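April 2018

Still can't believe how much I've spent on curtains. Or on the idea of curtains, because there are none up yet and the streetlight is still coming straight onto my pillow like it pays rent.

So the quote came back from Bélanger. $899 for the front room, and that's without the lining! I laughed out loud in the kitchen and then went and looked at the window again to see if it had gotten bigger. It has not. I could drive out to Riltside and get plain cotton for a fraction of that and sew the things myself, which is what I said in January and also what I said last June, when it was hot and I pinned a bedsheet up with thumbtacks. (The sheet is still there. It has a pattern of little anchors. I've grown fond of it.)

Spent the evening with the Hiritz sample book, all 24 swatches, and I've got it down to two: a mossy green and the red. The green is sensible. The green goes with the couch. But I keep going back to the red, it's so warm and loud, and I had a red bedroom as a kid and slept like a log in it. My worry is the walls. They're that pale nothing color the landlord puts on everything, and I can't decide if red next to it looks cozy or looks like a theater lobby.
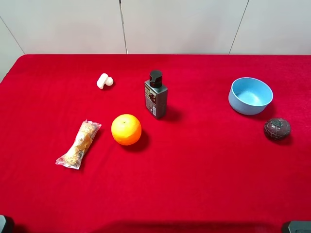
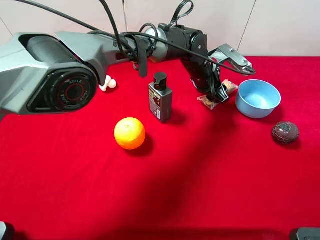

Bright red and a pale wall, all three of them.

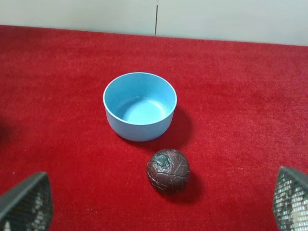
I think I'm leaning red. I'd want it heavier than the sample, with a good drop to the floor, and I'd want the proper weights in the hem this time, no more coins. The rod is another problem. The one from Mudcombe holds 50 pounds according to the box, but the plaster over that window crumbles if you look at it, and I already have one hole big enough to lose a pencil in.

Budget is $300, I've written it on the fridge. If I do the sewing myself I can probably squeeze in the lining too, as long as the machine behaves and I don't cut the left panel short again like I did with the bathroom ones. Need to buy bobbins. Also need to call my sister back and return the drill before next door asks for it a third time.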